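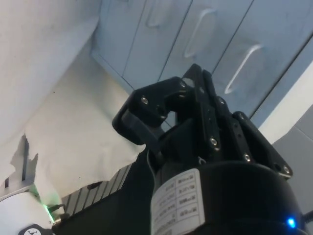 Light blue overhead cabinets, mounted close to the ceiling.

Feb 18, 2022

Repainting cabinet doors is mostly a drying problem. I kept notes on the kitchen job in December, and the numbers may save someone a second coat.

The old finish was an oil enamel. I washed it with Ulolum degreaser, rinsed twice and sanded at 180 grit. Primer went on with a foam roller. The Dabbas primer can says four hours to recoat, but at 13 degrees in the garage it still dragged under a fingernail after nine. I left every door overnight from then on.

Between coats I used 300 grit, by hand, with light pressure. A sanding block rounds the edges too quickly.

Hinge screws were the slow part. There were 47 of them, and six had stripped holes – filled with glued matchsticks, trimmed flush and redrilled. Total cost came to $193, including a roller tray I didn't need.

Full cure takes around a month. Until then, put felt dots on the inside corners, or the doors will stick to the face frame and pull paint off when opened. I lost a patch the size of a dime that way.

Recent posts
Avix hinges: adjusting the depth screw
Zinstead range hood, filter sizes
Caulk that takes paint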